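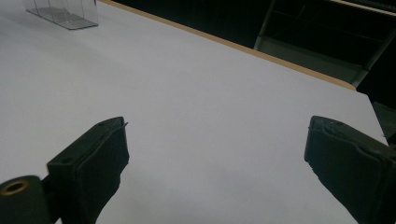 Should the Gilbert hand grippers be taken out of service after the pad failure reported last week? Units with a lifted or split pad are to be withdrawn at once; all others may stay in use, subject to the inspection set out in this message.

Reading time: 2 minutes

To: Grundau equipment list
Date: 22 July 2019
Subject: Re: Pad separation on Gilbert hand grippers

The Neser safety office has reviewed the report sent to this list by the Urnlow site. The relevant part is quoted for members who joined recently.

> During a transfer exercise the contact pad on one finger let go
> along its upper edge while the operator was holding a filled
> container. The container dropped to the bench. There was no injury.
> The unit had completed 2,000 closing cycles. The previous check,
> 20 days earlier, had recorded no defect.
> We ask whether the present service interval is still suitable.

The office finds that it is not. The adhesive seam at the fingertip carries most of the load when an item is gripped high, and the current checklist directs staff to the lower part of the pad only. Of the 69 units on the register, 2 have now failed in this manner.

Until further notice, sites shall inspect both pads from base to tip before each shift. The fingers should be fully open and the work surface between them clear. Any lifting, tearing or movement of the pad under light thumb pressure is grounds for withdrawal. Pads are not to be glued back in place on site - replacement fingers will be issued by Neser on request.

Filled or breakable containers shall not be lifted with these units until the revised checklist has been issued. 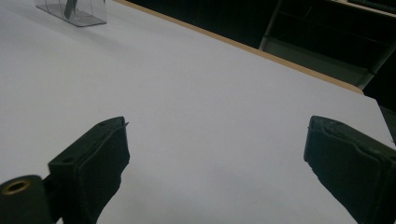

Urnlow replied that the thumb test alone would not have caught its fault, as the pad had felt firm that morning and gave way only under a sideways pull. The office accepts this point. A light sideways pull on each pad is therefore added to the inspection, with immediate effect.

Sites should return their inspection sheets by the end of July. Withdrawn units must be tagged and stored apart from working stock.

Neser Safety Office

Search the archive Enter keyword Go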